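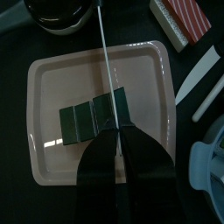

The wrist camera on the left arm came loose again last week, so I spent most of Saturday redoing the mount and then everything that depends on it. I've now done this enough times that I should write the steps down, mainly for myself and for Lena Dudek, who has the same arm and the same trouble with it.

The arm sits at the end of a black table in my spare room. I use it for pick and place with small kitchen things, because they are cheap and come in awkward shapes. The mount is a bracket I printed in April. It holds the camera behind the gripper so that both fingers are always in view from the bottom of the picture. If the fingers drift out of that position, everything I recorded earlier is worth less, so the bracket has to go back exactly where it was.

First I took the gripper off. Four screws, and the cable has to come out of the clip before you pull or you will bend the connector. I did bend it once. The screws on the bracket side had backed out, two of them far enough to turn by hand. I cleaned the old thread locker off with a pick, put on new, and tightened them in a cross pattern. Then I left it alone for the afternoon. The bottle says it sets faster than that, but I have stopped believing the bottle.

The fingers came off at the same time. They are the broad flat kind with rounded tips, and they pick up a film from the plastic dishes that makes them slippery. I wiped them with alcohol and checked the edges under a lamp. The right one had a small burr near the root, which I took down with fine paper. The pins they pivot on were dry. One drop of light oil each, then wipe off what comes out, or it ends up on whatever you grip next.

After that comes zeroing. My controller keeps a log file, and the closed position for the gripper is stored as a raw encoder count. Before I took it apart it was 2457. If you put the fingers back and just load the old number, they will either not meet or they will push against each other until the motor complains. So:

Power on with the fingers open and nothing between them.
Jog closed at the slowest speed until they touch, then back off one step.
Save that as the new closed value and write the old one down somewhere.
Open and close 3 times and look at whether the value repeats.

Mine repeated on the first try – that doesn't happen often. When it doesn't repeat, look at the finger pins first. I wasted an evening on the motor once when the pin was simply not seated.

Next is the camera. I keep a printed checkerboard glued to a piece of glass, and I run the hand-eye routine with it lying flat in the middle of the table. The routine wants the arm in a lot of different poses. Rochelle Pearce told me to add more tilt than feels necessary, and she was right. With all the poses looking straight down, the result looks fine on paper and is then off sideways by the width of a pencil. I saved the new numbers under a new name and kept the old file.

Focus is by hand on this camera, with a tiny ring and no lock. I set it for the distance to the fingertips, since the tips are what I need to see sharply, and put a dab of nail polish on the ring. Red is easiest to find later.

Last, a grip check on real things. I like a thin rod for this, because it shows up every fault. If the fingers are not parallel the rod rolls or swings, and if the closed value is wrong they can't hold it at all. I use a white one on the dark table so it is easy to pick out in the picture. The pink tray goes under it with the folded green piece inside, and the other stuff stays around the outside, the bowl and the knife and the blue pot, so the camera has the same clutter it would have on a normal day. A bare table is too easy and hides problems.

One thing about the tray: it is glossy and the lamp makes a bright spot in the bottom of it. I have moved the lamp a few times, and the spot only goes somewhere else. I may try a sheet of tracing paper over the lamp. Painting the tray matte would also work, but then it is a different tray from the one in all my earlier recordings.

For grip force I have the limit set to 1000 in the controller's own units. Higher than that and the fingers start to spread at the tips, which you can see if you look at the gap from the side. I left it where it was.

Still to do: a proper strain relief for the camera cable, which pulls a little whenever the wrist turns all the way left, and a second bracket printed in something stiffer. I have the filament already. Lena, if you print yours first, tell me what infill you used, and whether the holes needed drilling out.

Recent posts
Taking the backlash out of joint 3
Tramia cable clips, one year on
Moving the bench from Hamthorpe
Which table covering shows the least glare
Notes on the MacKinnon power supply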